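Moving to a smaller town and keeping the old job -- how do you handle the commute?

marta_k
May 22, 2021
Hello everybody. My husband and I are thinking to leave the city and buy a small house in Nendbridge. We have seen it two times now and we like it very much. The problem is that my work stays in Wostgate, and it is 82 kilometers from door to door. My employer says I can work from home two days a week, but the other three days I must be there at nine.

I would like to hear from people who have made such a decision. Did you get used to it? Did you regret it? I don't ask for advice about the house itself, only about the road and the daily life with it. I apologize for any mistakes in my English, I try to write carefully.

hedgerow
I did 70 km each way for four years. I will be blunt. The first summer was lovely, podcasts and sunrise. Then came winter and I left in the dark and got home in the dark and my kids were already in pajamas. We moved back. House was great though.

pelle_on_wheels
Three days is not five. People always answer these threads as if it was five. I go three days a week from a village past Nendbridge, same direction as you, and I would not trade it. I take the 6:40 train, I have a seat, I read. I have read more books in two years than in the ten before.

What does the monthly ticket cost now? I paid 259 until spring, but I heard they changed the zones.

marta_k
Thank you both. The ticket is 259 still, I looked yesterday. By car I calculated about 350 a month with fuel and parking, and this is without tires and repairs. So the train is cheaper, but the station is at the other end of town from the house, a walk of 25 minutes. I can do it with a bicycle in good weather.

hedgerow
In good weather. Exactly.

pelle_on_wheels
Oh come on. Buy rain pants.

Lleucu Lougher
I use my real name here, I am too old to invent another one. I moved out of Wostgate when I was 51 and I kept my job for six more years. Two things I would like to say to Marta.

First, please try it before you sign. Rent a room in Nendbridge for two weeks, or stay with somebody, and go to work from there on your three days. Do the shopping after, cook the dinner after. We did this and we changed our choice of house because of it. The one we liked best was on top of a hill, and at seven in the evening with bags I hated that hill.

Second, talk with your husband about who does what on the office days. I was coming home at half past six and still doing all the cooking, until I said that I can't. We should have discussed it before the move.

marta_k
Dear Lleucu, thank you, this is very useful. We did not think about trying it. My husband works from home all the time, so he would be alone in the house on my office days, and he says he would cook. I will write it down and let him sign it :)

brnt_toast
I have to disagree a little with the trial idea. Two weeks of anything is fine, it's like a holiday. You only notice the commute in month five, when the train is canceled for the third time in a week and your boss makes a face. Ask people who live there how often the line is closed. Last May it was closed for 13 days for track work and the replacement bus took almost two hours.

Lleucu Lougher
It is true that two weeks don't show everything. They showed me the hill. I think it is better than nothing.

pelle_on_wheels
The track work was announced three months before, to be fair. I worked from home those weeks. Most bosses are reasonable if you tell them early.

brnt_toast
Most bosses where you work, maybe. I was in a warehouse office at Sikora and there was no "from home" for us. I'm only saying that marta should get the two days in writing. A nice manager leaves, the new one wants everybody at the desk, and then you are five days on that train with a mortgage.

marta_k
This is the point that worries me the most. My manager told me two days, but it is not in my contract. I have asked now if it can be added. She said she will talk to the personnel department. I don't want to look difficult, but you are right, brnt_toast, I must have it on paper before we sign for the house.

hedgerow
Good. And ask what happens if they need you on a home day. At my place "home day" slowly became "home day unless there is a meeting," and there was always a meeting.

quietcorner
Joining from the other side of the question. I didn't keep my old job. We moved to Nendbridge and I looked for work locally, and it took me seven months to find something. The pay is lower, and I will not pretend that it makes no difference. But I walk to work in ten minutes and I eat lunch at home. If you can survive with one salary for a while, maybe put it on your list as plan B.

The other thing that helped me was having a proper place to sit at home during those months. I applied for jobs from the kitchen for the first weeks and everything was mixed together, plates and papers.
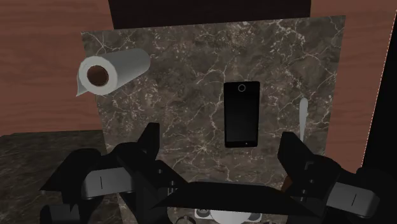
So I took the small room upstairs, which we wanted to keep for guests, and I made it my office. We have had guests exactly twice. If your husband works at home all week and you two days, I would look at the house again and ask where each of you will close a door. Two people with video calls in one living room is not a good marriage plan.

marta_k
The house has three rooms upstairs, but one is very small, with a sloping ceiling. He could take this one, he is shorter than me! I will measure if a desk fits under the window.

May I ask, quietcorner, did you make friends there? I am a foreigner in this country already for 12 years, and in Wostgate I have my people. I am a little afraid to start from zero again.

quietcorner
Slowly. The first winter was lonely. I joined the choir, although I sing badly, and they took me. The library also has a conversation evening, it's mainly for people who are learning the language, but others go for the tea. People greet you on the street from day one, but it took over a year before somebody invited me into a house.

pelle_on_wheels
The train is also a social thing. There are maybe six of us who always sit in the second car. We know each other's children's names. When I was sick for a week, one of them wrote to ask where I was.

hedgerow
Ok, that is nice, I admit it. I drove, so my only friend was the traffic report.

brnt_toast
Check the internet at the house too. Ikska street and everything behind it had terrible connection when my sister lived there. If both of you depend on it, ask a neighbor and don't trust the seller.

marta_k
It is two streets from Ikska street, so I will ask. Thank you, I would not know this.

I have spoken with my husband after reading all your answers. We will rent a room for two weeks, as Lleucu said, and we will not make an offer before my two days are in the contract. He is not so happy about waiting, he is afraid that somebody else will buy the house. I am also afraid -- but it would be worse to buy it and then be angry at it every morning.

hedgerow
Sensible. There's always another house.

brnt_toast
In this market? There isn't. But yes, still wait for the contract.

Lleucu Lougher
Marta, when you do the two weeks, take the earlier train at least once and the late one home at least once. The station is different at those hours, and you should see how you like the walk when the shops are closed. Write here after, please. I would like to know how it went.

marta_k
I will do it. I will come back and write.

Recent topics
Monthly ticket or single tickets for three days a week?
Nendbridge: which side of the river is quieter?
Folding bicycles on the morning train
Working from home with two people and one spare room
Selling the second car -- did you miss it?
Finding a dentist after moving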